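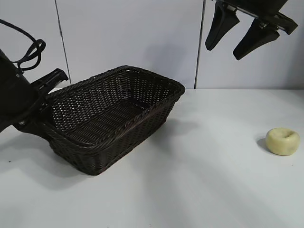

How often should a woven basket be checked over if it gets used every day? Once a month is plenty for most homes, plus a quick look any time it's been dropped, overloaded or left somewhere damp.

Share 33 | Comments 8
Search this site... Go

My basket checklist, start of winter edition

I went through all the baskets at our place in Flutmont on 8th June, and I've typed up my notes because a few of you asked for the list after my May post on shelves. I do it at the kitchen table with a torch, a dry paintbrush and a cup of tea. Takes me one cup per basket, two if it's a bad one.

1. Rim - OK
Run your thumb slowly the whole way round the top. A braided rim can look perfect and still have a snapped end poking out on the inside, and that's what catches jumpers. I found one sharp bit on the bread basket, snipped it on an angle with nail scissors and tucked it back under.

2. Corners - WATCH
Rounded corners wear first on mine, I think from being shoved in and out of the pantry. Press gently and listen. A little creak is fine, a crackle is not! The Weleck one crackles at the back left, so it's been moved to light duties (serviettes and tea towels only).

3. Side walls - OK
Hold the basket up to a window and look through the weave. The gaps should be much the same size all over. If you see one big gap with a squashed patch beside it, a strand has slipped, and you can usually coax it back with the handle of a teaspoon.

4. Floor - OK
Empty it first. Yes, I have tried doing this with the onions still in. Push down in the middle with a flat hand and see whether it springs back or stays sagging. Then turn it over and brush out the crumbs, which get in between the rows and bring the ants.

5. Colour and finish - WATCH
Dark baskets hide mould really well, so go by smell as much as by eye. Wipe with a white cloth, barely damp. If brown comes off on the cloth, don't put bread straight in it - line it with a tea towel.

6. Underneath - FAIL (fixed)
Slide it across a pale surface and check for scratches. My biggest one left a line on the bench at the Joseph Street flat years ago and I'm still cross. Felt dots went on this time, four of them.

7. Load - OK
I keep mine under 2000 grams for anything carried by the rim. That's my own rule, I didn't get it from anywhere official.

Comments (newest first)

- Did this with my Hitgate market baskets last night and two failed on the corners. Gutted, but better than dropping the eggs.

- Can you use vinegar for the musty smell?
Reply from author: I do, well watered down, then dry it in the shade for a full day. Direct sun made one of mine go brittle.

- What size felt dots?
Reply from author: The 8 mm ones.

Load more comments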